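Sorting and Packing Small Medical Supplies: Project Report

Course project, Logistics and Materials, Nolton campus
Submitted in August

1. What we wanted to find out

Our project was about packing supplies in crates. Sounds easy. A lot of small medical stuff comes in thin clear wrap or paper-backed packets and it slides, sticks together, or gets lost under something bigger. We wanted to know if it's faster to pick items out of a mixed crate, or if you should sort everything into its own crate first and eat the time up front. Also how the wrap changes things, this part grew as we went along.

The background reading was short. Most of what we found is about big warehouses with shelves and barcodes, not a table with a few crates on it. We used the class handout on kitting (kitting = putting a set of items together for one job) and the packing guide from the Kultby storeroom, which has a page on keeping sterile packets flat. That page ended up mattering more than the rest.

2. Setup

One long table. Red crates for stock, a blue bin for finished sets. Colors picked on purpose so nobody puts finished stuff back in stock. The item list had 108 single pieces on it at the start, we cut it down to 58 becuase a lot of them were near duplicates and it made the log sheet too long to fill in by hand.

Rules:
- wrapped items stay wrapped, no opening
- anything with a torn wrapper gets pulled and written down
- one item at a time, no grabbing handfuls
- put it down, don't drop it

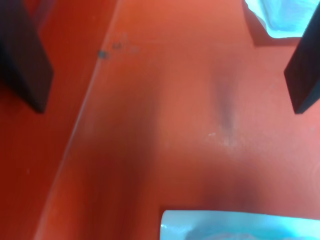 The first problem was glare. Shiny wrap under bright room lights is hard to read, you get white spots right where the edge of the item is, and then you misjudge where to grab. We tried turning off half the lights. Better for the shiny things, worse for reading small labels. In the end we left the lights on and moved the table over a bit, which helped some. Should have done a proper test of this but ran out of time.

Red background was OK for white and pale items. They stand out. We'd keep the red crates.

3. Mixed crate vs. sorted crate

Two kinds of stock crate. Mixed: syringes, tubing type things, paper packets, bags, all in together. Sorted: one kind of item only, spread out on the bottom. Same table, same person packing, same target list each time.

Sorted won, no surprise. The whole sorted run took 900 seconds. We don't have a fair number for the mixed run because we stopped twice to fix the log sheet, so please don't compare them directly. What we can say is where the trouble was. Long packets lie across short ones, so you move the long one first even if you don't need it yet. Clear bags hide against other clear bags.

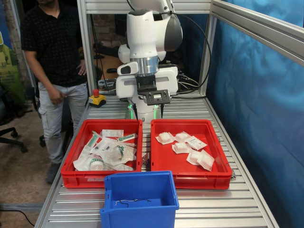

Square pads were the easiest item of the whole project. Puffy, light, easy to see. Only issue is when two overlap, then the top one drags the bottom one along and you end up with both or you drop one. Spreading them out before starting fixes most of it. It takes a few seconds and we forgot it more than once.

Syringe packets: the wrapper is a lot longer than the syringe so if you grab the end you only get wrapper and it bends. Grab near the middle.

Thin loose things are the worst. No flat side to hold, and they lie right against the bottom of the bin.

4. Soft items

We added this section late. After the first runs it was clear that hard items and soft items are two different jobs. A soft item changes shape when you squeeze it, so the width you planned for is wrong by the time you're holding it. Squeeze less, lift slower. Thin plastic around a soft item also wrinkles near the bottom and can catch on whatever is under it.

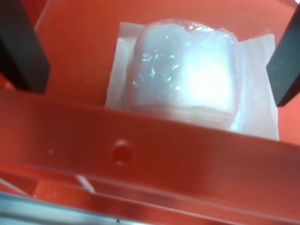
Paper under an item has good and bad sides. Good: cleaner, and it doesn't stick to the surface as much. Bad: the paper can come up with the item. A bigger sheet seemed to stay put better than a small one but we only tried two sizes so thats not much of a result.

5. Log sheet

107 lines filled in. One page has the columns swapped, fixed in the typed version. Columns were item, crate, picked yes/no, wrapper ok yes/no, notes. Notes was the most useful column and we made it too narrow.

6. What we would change

Sort first, always. Wider notes column. Test the lights before anything else. Put the labels on the same side of every crate. Try the blue bin with a liner so thin stuff is easier to get back out. The Kamolrat method from class (heavy at the bottom, flat on the sides, soft on top) we only read about and didn't use, could be a good follow up.

Typed log sheet is in the appendix.

Recent reports
Drawer labels that stay on: a test at Plorkell
Folding cartons by hand, part 2
Kultby storeroom: a new shelf plan
Which tape holds in the cold?
Packing a first aid bag for a day hike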